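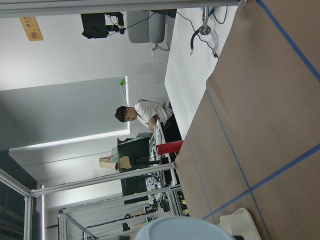
Desks next to the taped work table, Clondico, Castport.

**Visit report: Clondico open day, 2024-09-07**
Mackenzie Lemieux, for the Villmont workshop group

Clondico opened its Castport building to visitors for one morning. I signed up in July, mostly because our group has been talking about whether to collect our own training examples or buy time on someone else's setup. These are my notes. I have left out the welcome talk, which was the same as what is on the sign-up page.

Parking is behind the building. The front lot belongs to the print shop next door and they do ask you to move.

**The room**

Our half of the tour went to the cup station first. It is a long table covered in brown paper, with blue tape laid on top to make large rectangles. There are desks close by with monitors on them, and an aluminum framework around the work area. It is more crowded than I expected. With the whole tour group in the room we had to stand in two rows, and the people in back missed a good part of the first run.

Demyd Stetsiuk led the station. He schedules the collection work and also drives the arm himself when they are short of people. He started with the tape, which he said gets more questions than the robots do. The learning system is never told about the rectangles. They are for the operators. Before each run a sheet gives the cell where the tray goes and which way it should be turned, and the operator sets it up to match. Without the sheet, he said, people put the tray in the same comfortable spot every time, and the system only learns that spot.

The paper gets replaced when it is too wrinkled or marked up, and the tape is laid again by hand from measurements. The new lines never land exactly where the old ones were. They used to worry about that and have stopped.

**The task**

The cups start on a plastic tray and end up on a drying rack. An operator guides the arm through the whole job while the cameras and the joint positions are recorded together. One pass through the job is one example, which they call an episode. An episode has a limit of 90 seconds. If the operator runs past it, the recording stops and the cups are set up again.
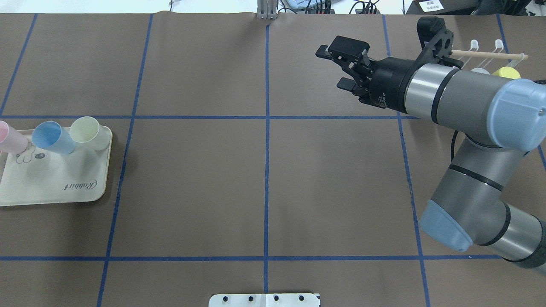 Cups on their sides on the tray, with the gripper open to the left.

I asked why the cups are not all set out standing up. Some episodes do start that way. Others start with cups lying down, or touching each other, and those are the ones Demyd wants more of. A cup on its side has to be approached from a different angle, and if two are touching, the second one may move when the first is picked up. An operator sees that and corrects for it without thinking. The correction is the part they want on record.

The target for this task is 2,000 episodes. They had 1,819 accepted when we visited. "Accepted" matters here, because every recording is reviewed afterward by a person other than the one who drove. The reviewer marks it as good, good with a recovery, or rejected. A recovery means something went wrong and the operator fixed it inside the time limit, for instance a cup that missed its peg and was put back on. Those stay in the set with a tag. Rejected means a camera dropped out, a hand came into view during the run, or the start did not match the sheet.

A good operator can record up to 100 episodes in a shift. Demyd does not plan on that number. He would like people to switch stations before they get tired, as the motions get sloppy well before the operator notices.

**Watching a run**

We watched several runs. The first was slower than I had pictured. The arm moved over the tray, stopped, dropped a little, stopped again, and closed on the rim of a cup. The trip to the rack was smooth. Placing the cup took longer than everything before it, and on one run the operator backed off and came in again from a lower angle. Demyd said that one would probably be tagged as a recovery.

A man from Dela Peña, who packs glassware for a living, asked if they had tried real glasses. They have not. Plastic cups can be dropped all day, and the change of material would need its own set of examples. He also asked about gripping force and got a longer answer than I could follow. I have his card if anyone in the group wants to take that up with him.

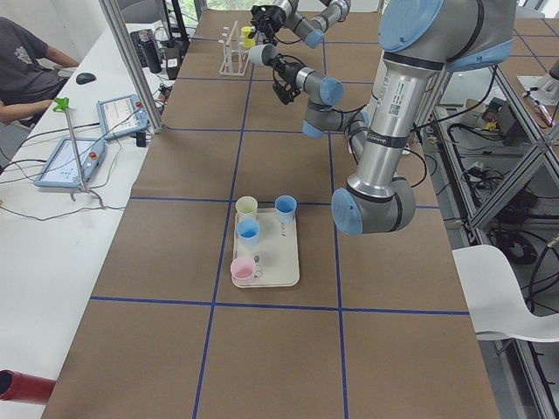

The reset between runs takes up a lot of the day. Cups go back on the tray, the tray goes to its next cell, the rack is checked, the arm returns to its start position, and then somebody presses record. On the runs I watched, the reset took nearly as long as the run itself. They tried having one person reset while another drove, and went back to one person doing both. With two, there was too much waiting and the sheet got misread more often.

The cups are also swapped around on purpose. Color order changes, the number of cups changes, and now and then a cup of a different shape goes in, such as one with a handle. Demyd's view is that a small set with real variety is worth more than a big one where everything looks alike — he would trade a few hundred of their early episodes for fifty new ones. The early ones were all recorded in the same week with nearly the same layout.

**Questions I brought from the group**

*Do they share the data?* Not this set. They may release a smaller one later, with no date given.

*How long to train an operator?* Two days before their recordings are kept. The first day is all practice and goes in the trash.

*What fails most often?* Cables, then labels. Cable trouble usually shows up as a camera that freezes for a moment, and it can be missed until review. Label trouble is a sheet that says one cell and a tray that was in another.

*Does the trained system work?* We were not shown it running by itself. Demyd said it does well with cups standing apart and less well when they touch. He did not give a rate and I did not push for one.

**For our own plans**

If we do this in Villmont, I think we could manage the table and the tape with what we have. The review step is where we would come up short. We have enough people to drive an arm on weekends, but someone else has to sit and watch every recording afterward, and I don't see who that would be right now.

I would also copy the start sheets. Demyd let me take a blank one. It is a single page with a small map of the table, a box for the tray angle, and lines for the cups in order. I will bring it to the next meeting.

The second half of the tour was the machine shop, which I skipped in order to ask more questions at the cup station. If anyone else from the group was on the later tour and saw it, please add your notes under mine.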